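Subject: Re: [sindton-counters] Sealer intervals on speckled granite

> We resealed in January and the water test already fails near the sink.
> Is 9 months normal, or did we get a bad batch?

Nine is short but within range for open-grained stone. Run the test away from the sink first - detergent film skews it. Leave the drops for 17 minutes, then blot and check for darkening.
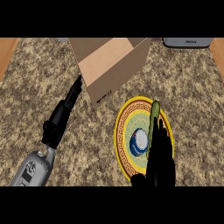
*Speckled granite with an open cardboard box on it.*

The Wivumberg slabs I have logged take two coats, the second while the first is still tacky. Wipe off all excess or it hazes.

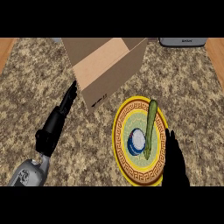
If it has hazed, rub it with fresh sealer and buff at once. Do not use vinegar. Plurnness 261 lists a cure time of 7 hours; I allow overnight. The Tan grade is thinner and I have no numbers for it yet.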